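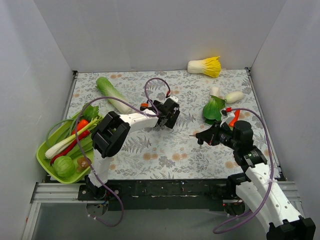 Marlina Setiawan told me I'd been holding my accordion wrong for three years, and she told me before I'd even gotten my coat off. Thumb too tight, left wrist bent, bellows going straight out like a drawer. "You want a fan," she said. "Open the top, keep the bottom quiet." I tried it and it wheezed a bit less!

I'd driven out to Flavham on a Thursday to talk to her about repairs (and, okay, to get my sticky F sharp looked at). She learned on a little Drukby that belonged to her aunt, a red one with 48 basses, and she still talks about it like it was a pony. "Terrible instrument. Leaked everywhere. I'd buy it back tomorrow."

I asked what usually goes wrong with the old ones, expecting a long speech about reeds. "Wax," she said. "Wax, and then leather." The wax that holds the reed plates gets brittle, somebody leaves the case in an attic, and one day a plate drops off inside and you hear it rattling around. She once had a big Wuisan come in with 85 notes not sounding, and the owner had been playing it at weddings like that. "He said he just avoided those."
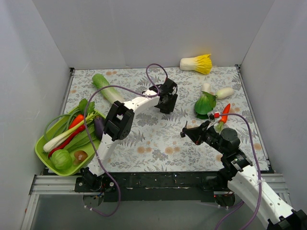
Tuning is the slow part. She scratches a tiny bit of metal off the tip of the reed to bring it up, or near the base to bring it down, then puts it back and listens again. The Hilix she was finishing in August had 532 reeds, and she went through every one of them twice. I'd have thrown it in the river. She put the ball game on low and kept going, which I didn't expect from somebody with ears like hers, but she says silence makes her fussy.

What about people who want to start? She'd skip anything brand new and cheap, and she'd play every single button before handing over money. "Spend $1000 on something old and loved and you'll be happy. And close it with the air button, please. Please write that down."

So I'm writing it down. My F sharp was a crumb under the key, by the way. She wouldn't take anything for it, but she did make me play her a waltz, start to finish, wrist straight.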